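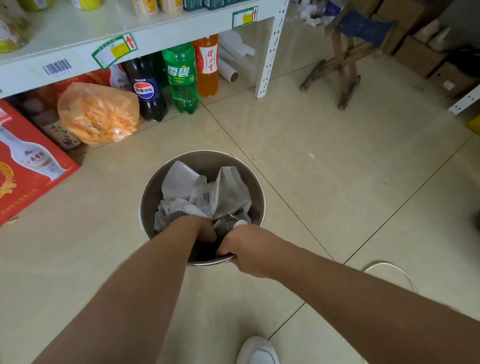

La Skavik de acero, con papel y plástico hasta arriba.

Llevo tres meses con esta papelera en la tienda y ya me siento capaz de opinar, que cuando la compré busqué reseñas y casi todas eran de gente que la acababa de desembalar (cinco estrellas, "llegó muy rápido", gracias por nada). Es la Skavik redonda, de acero inoxidable, con el borde enrollado. Me costó 898 pesos en Plarnholm. La otra que me tentaba era la Grallholm de pedal, a 1167, y estuve una tarde entera yendo de una a la otra en el pasillo como una tonta.

Para que se entienda el uso: tengo una tienda de alimentación pequeñita y lo que tiramos es sobre todo embalaje. Bolsas, plásticos que envuelven otros plásticos, hojas de pedido, tapones, papeles que ya no sé ni de qué son. Basura seca, vamos. Lo orgánico va a otro cubo, en la trastienda, y de ese prefiero no hablar.

Lo mejor es el borde, y no pensé que acabaría escribiendo esto de una papelera. Mi cubo anterior tenía el canto cortado a lo bruto, y cada vez que metía las manos para apretar la basura me llevaba un arañazo en la muñeca. Este lo agarras con una mano, empujas con la otra todo lo que haga falta y no te dejas la piel. Y yo empujo mucho, porque el plástico es traicionero: lo aplastas, te das la vuelta y ya está otra vez asomando por arriba.

También me gusta que sea lisa por dentro. Como lo nuestro es seco, muchos días ni le pongo bolsa, la vuelco directamente en el saco grande y se vacía de golpe, sin esquinas donde se quede nada pegado. Luego un trapo y listo.

Ahora lo malo, que lo hay. Si la llenas de bolsas te cabe una miseria, a no ser que las dobles antes. Mi amiga Dwynwen Wogan, que tuvo papelería muchos años, me enseñó a extender la bolsa en el suelo, alisarla con la palma para sacarle el aire y plegarla después. Al principio me dio una pereza terrible, pero así entra muchísimo más y la vacío una vez al día, al cerrar. Las más sanas me las guardo para reutilizarlas, claro. 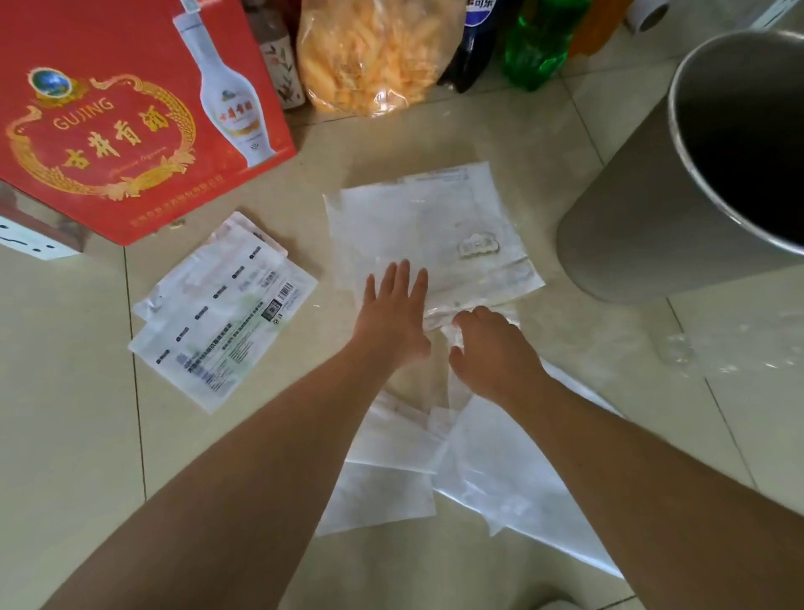 ¿Sirven las bolsas de basura normales o hay que comprar las de la marca?
Las normales sirven, siempre que sean lo bastante anchas para doblarlas por encima del borde. Yo uso un rollo de 80 de marca blanca y quedan bien sujetas.

Lo de las bolsas me lo han preguntado ya varias clientas, por eso lo pongo. Las oficiales de Skavik ajustan mejor, compré un paquete para probar, pero cuestan lo suyo y al final van a la basura igual (¡es que son literalmente para la basura!). Si las normales te resbalan, hazles un nudito por detrás y ya no se mueven.

Otra pega: las huellas. El acero cepillado queda precioso el primer día y después se llena de dedos, sobre todo por la parte de arriba, que es por donde la cogemos todos. Probé el limpiador Sveinbjörnsson en espray, el que te ofrecen en caja, y deja brillo un rato, pero con agua tibia, una gota de jabón y un paño seco al final me queda casi lo mismo. Ese no lo repetiría. 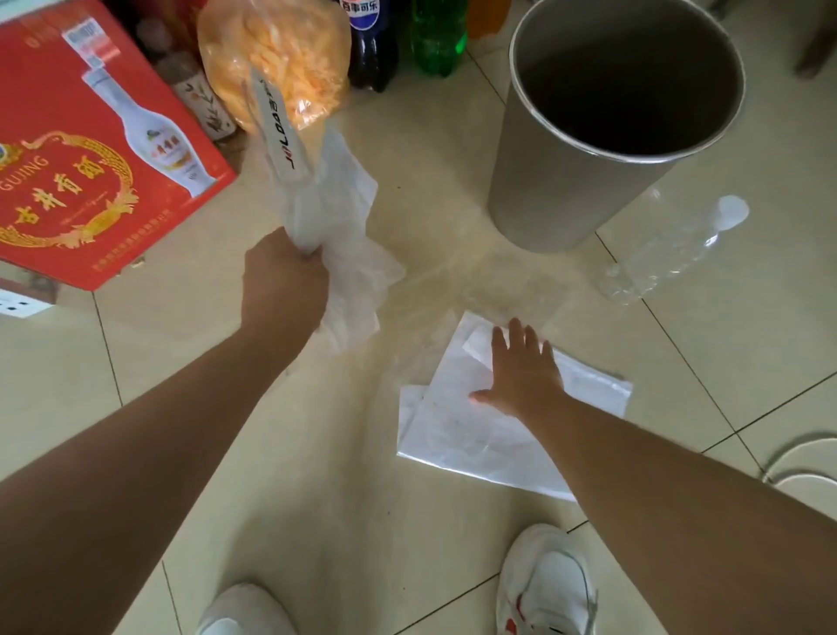
Y pesa poco, eso no sé si ponerlo en lo bueno o en lo malo. Para moverla es comodísima. Cuando nos llega un pedido la saco de su rincón y me la llevo adonde estoy abriendo cajas, la planto en el suelo al lado y voy echando. Luego la vuelvo a poner en su sitio con dos dedos. Pero vacía se desplaza con cualquier patada tonta, y sobre baldosa suena como una campana. A primera hora, con la tienda en silencio, te llevas cada susto... Le pegué unos fieltros adhesivos en la base, de los de las patas de las sillas, y mejoró bastante. Deberían venir puestos, la verdad.

Abolladuras, de momento ninguna que yo haya visto, y mira que la hemos tratado regular. Óxido tampoco. En una cocina con restos de comida yo me iría a la de pedal sin pensarlo, porque lo de tener la basura a la vista y al olfato no es plan, pero para una tienda, un taller o un despacho me parece más práctica la abierta: llegas con las manos llenas, sueltas y sigues.

Le pongo cuatro estrellas de cinco. La que le falta es por el ruido y por las huellas, mitad y mitad. Estoy mirando si comprar otra para detrás del mostrador, aunque ahí igual busco una más bajita, que con esta no me cierra la portezuela. Si alguien tiene el modelo pequeño, que me diga si también trae el borde enrollado.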